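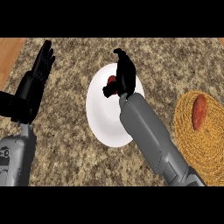 Figure 11. White plate on a speckled, stone-patterned countertop.

Section 7: Caring for Your Stuveck Countertop in the First Month

Congratulations, your new top is in and the hard part is behind you! The sealer goes on at our shop, but it keeps curing for a good while after the installers leave, so please be a little gentle with it through these first weeks. You'll need a bottle of Retuvus stone soap, two soft cloths and a pitcher of warm water.

1. Clear the section you want to clean and brush away any crumbs with a dry cloth. Grit is what scratches a finish, so take your time here.

2. Stir one capful of soap into the pitcher. More soap won't clean any better - it only leaves a film you'll have to rinse off later.

3. Wipe in long, overlapping strokes, starting at the wall and working toward yourself.

4. Go over everything again with plain water, then dry it with the second cloth. Don't forget the strip behind the faucet, where puddles like to hide.

Note: On a busy pattern, spills are easy to miss. Run your palm over the surface after supper and you'll feel a sticky spot long before you see it.

CAUTION: Never use vinegar, lemon juice or bleach. Always put a trivet under hot pans, even for a minute.

If a dull patch stays after drying, repeat steps 2 through 4 once and leave it overnight. Still there in the morning? Call Janelle Ignacio at our care desk, extension 418, and have your order slip handy.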